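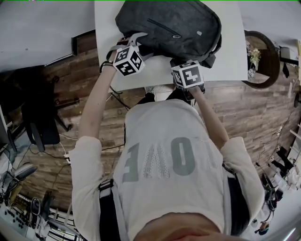 Unit 4: Carrying Loads by Hand and on the Back

Reading for this unit: course reader, chapter 6, and the Dikura depot case at the back of the packet. The short quiz is on Friday and covers sections 4.1 to 4.4 only.

4.1 Where we left off

Unit 3 dealt with standing work and bench height. We said that the spine is loaded by two things: the weight above it and the distance that weight sits from it. Unit 4 uses the same idea for carried loads. If you missed the bench height lab, get the worksheet before you go on, as the arm lengths you measured there are used again in problem 2.

4.2 Moment arm

A load held close to the body has a short moment arm. A load held out in front has a long one. The turning effect at the lower back is the force multiplied by the horizontal distance.

Take a load of 40 newtons held 25 centimeters in front of the lower back:

40 N x 0.25 m = 10 N m

Move the same load out to 50 centimeters:

40 N x 0.50 m = 20 N m

The load has not changed, but the muscles along the spine now have twice the turning effect to resist. Those muscles work very close to the spine and so have a poor lever of their own. The force in them is always much larger than the weight in the hands.

Remember that the arms and trunk have weight too. A person leaning over with empty hands is still loading the lower back. Many students leave this out of their first set of answers and get numbers that are far too low.

4.3 Carrying on the back

A backpack puts the load behind the spine, and the body leans forward to bring the combined center of mass back over the feet. The lean is small if the load is packed near the back panel and larger if the heavy items are on the outside. Three points from the reader that come up every term:

Heavy items go against the back panel, at mid height. Placing them at the very top makes the load sway with each step.

Shoulder straps should be snug enough that the pack does not swing away from the back. Loose straps lengthen the moment arm.

A hip belt moves part of the load from the shoulders to the pelvis. It does this only when it is fastened and sitting on the hip bones. A belt around the soft part of the waist does very little.

Strap width matters as well. Pressure is force divided by area. With the same load, a strap of half the width gives twice the pressure on the shoulder, assuming even contact. Contact is never really even, and the front edge near the armpit usually takes more than its share. Numbness or tingling down the arm is a sign that a strap is pressing where it should not.

4.4 One-sided loads

A bag on one shoulder, a bucket in one hand and a child on one hip all cause the trunk to bend away from the load. The muscles on the far side do most of the work. Splitting the load between two hands raises the total handling time slightly (there are two things to pick up and put down), but the side bending mostly goes away.

In class we compared the two handouts from Resia and Lawal. The Resia handout tells workers to switch hands often. The Lawal handout tells them to split the load. Both are reasonable. Switching does not lower the peak load on the spine at all; it only shares the time between the two sides. Be ready to explain that difference.

4.5 Case: the Dikura depot

The depot moves seed sacks from a loading bay to a drying shed. The path is 18 meters long with one step near the shed door. Before the change, each worker carried one sack on the shoulder. The site then brought in a Gellov two-wheel cart and counted 850 sacks moved over the trial period.

Complaints of back pain went down. Complaints of sore hands and wrists went up, and most of these were traced to the step, where the cart had to be tipped and pulled. A ramp was added in February.

Things to notice when you read it:

The cart removed carrying but added pulling. Solving one task often moves the strain to another part of the body.

The case gives no count of workers who went back to carrying on busy days. The text says "several" and leaves it there.

The ramp came in after the trial ended, so the numbers in the table do not include it.

4.6 Problems

1. A box weighs 40 N. Find the turning effect at the lower back when the box is held 18 cm away and again at 40 cm. Ignore body weight.

2. Repeat problem 1 using your own forearm and upper arm lengths from the Unit 3 lab. Assume the elbows are bent at a right angle, and state where you placed the center of the box.

3. A pack pulls down on two straps equally. The total load is 100 N and each strap has 25 square centimeters of contact. Find the average pressure under one strap, in newtons per square centimeter.

4. Write one paragraph on whether the Dikura depot should have built the ramp first. Use at least one figure from the case.

Show units on every line. Answers to 1 and 3 are at the back of the reader — the answer printed for 3 in the older edition uses the wrong area, so check which edition you have.

Next unit: pushing and pulling. Bring a tape measure.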